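28 May 2023
Dye bench notebook, Ramwood workshop

Picking up the logwood again after leaving it alone since November, and glad of it, I must say – I had missed the smell. The chips are from the bag Elmarie Mnguni left on the top shelf, the one marked Molefe, and they have kept beautifully.

Weighed out 200 g of the wool from the Lasier cones and scoured it in the big enamel pot with a little neutral soap. I was slower bringing it up to heat than I usually am (the left burner is sulking again, please use the right one if you're in before me) and let it cool in the pot overnight, which the wool seemed to like very well. Alum at the usual strength, a pinch of cream of tartar.

First bath came out a deep blue-purple, nearly ink. Second bath off the same chips, 126 g of wool this time, was softer and much closer to the lilac Doaa Erraji has been asking for all spring. Third bath was gray with good manners and I won't be showing it to anyone.

The water is what I keep coming back to. The tap here is hard, and I measured 158 ppm this morning, a good bit up from what's written inside the cupboard door. I think that is pushing everything toward blue. I'd like to run the second bath again with rainwater from the barrel, same weights, same pot, and see whether the pink comes back. Purples I like:

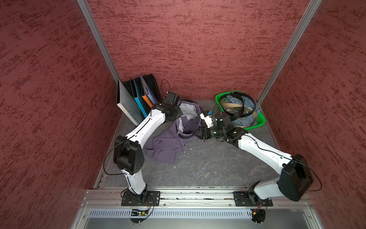 Lavender to purple, and how much folds change it.

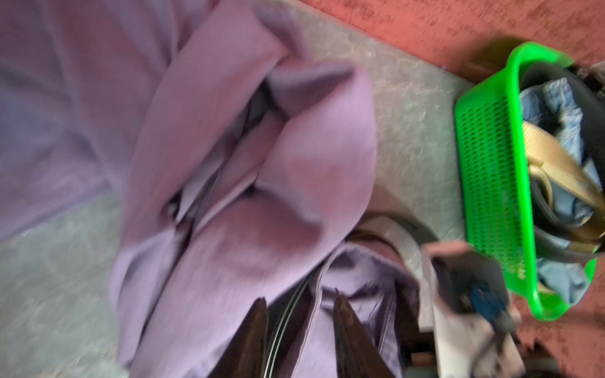 Sibusiso Pillay thinks the water is a red herring and that I'm simply cooking the bath too hot. He would keep it under a simmer the whole way and take the wool out after 40 minutes, and he reminded me that the Cadum skeins went dull in just this way when we let them boil. Fair point, and I can't rule it out from my notes, which say "warm" in two places and nothing more useful than that.

So two pots, then, one tap and one rain, both with a thermometer clipped on. Lightfast strips from the first two baths are taped in the south window, half covered with card, and should stay there for 7 weeks. Please don't tidy them away! I still owe Dineo Khumalo a sample of the ink-colored one, and the iron jar needs a new lid.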